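Falach Court Skort: A Season of Club Tennis In It

I play doubles two evenings a week at the public courts in Koltcombe and I have owned too many tennis skirts. The Falach is the one I wore most this summer, so it gets a proper write-up.

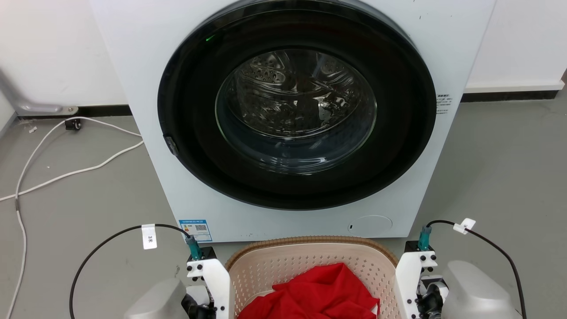 What you get

The Falach Court Skort is a pleated skirt with built-in shorts. It comes in white, navy, a dark green and a pale yellow. I bought the white first and the green a few weeks later. Mine cost $95 each at the tennis shop in Fukelville, and I have not seen them discounted anywhere. The length is listed as 13 inches in the shorter cut and 16 inches in the longer one. I have one of each.

The pleats run all the way around and start just under the waistband. From a distance it looks like something from an old club photo, and it is a nice change from the flat stretch skirts everyone wears now. The only logo is a small one stitched at the back hem.

Fit

I am a medium in most brands and the medium fits. The waistband is wide and sits flat. It does not roll when I bend down to pick up balls, which was my main complaint about the Tesfamariam skirt I wore last year. There is no drawstring, so if you are between sizes I would go down.

The inner shorts are snug and stay put. On the longer cut they stop a couple of inches above the skirt hem and you never see them. On the shorter cut they show when you serve. Some people mind that and some don't. Asnakech Lemma, my usual partner, tried mine on and thought the shorts were too tight at the thigh, so try it in person if you can.

Playing in it

The fabric is light and moves well. I have worn it through long three-set matches in August heat and never felt weighed down. The back gets damp under the waistband after an hour or so, like every other skirt I own.

The ball pocket is on the right leg of the shorts. It holds two balls, but the second one is a squeeze and takes a tug to get out. I keep one in there and ask for the other. Left-handers are out of luck — there is no pocket on the other side. There is also a flat key pocket inside the waistband. My car key fits and a phone does not.

The pleats do lift in the wind. The courts at Koltcombe are exposed on one side and on gusty evenings I prefer the longer cut.

Care

The tag says cold wash, inside out, no fabric softener, hang to dry. I follow that and the pleats have kept their shape without ironing. The white has stayed white, apart from a faint clay mark on one side of the hem from a weekend tournament. The green lost a little color in its first wash, so keep it away from your whites.

One seam on the inner shorts of the white skort came loose in July. I fixed it with a needle and thread in five minutes, but at this price I should not have had to.

What I would change

A second ball pocket, first of all. I would also like the green and yellow to be sold in the longer cut, which only comes in white and navy at the moment. The matching top is not worth it. It is boxy, the collar curls after a few wears, and a plain white polo looks better with the skort anyway.

Who it suits

If you like the traditional look and play often enough to justify the price, it is a good buy. If you play once a month, the Tesfamariam costs less and does the job, rolling waistband and all.

Rating: 4 out of 5. I would buy the longer white again.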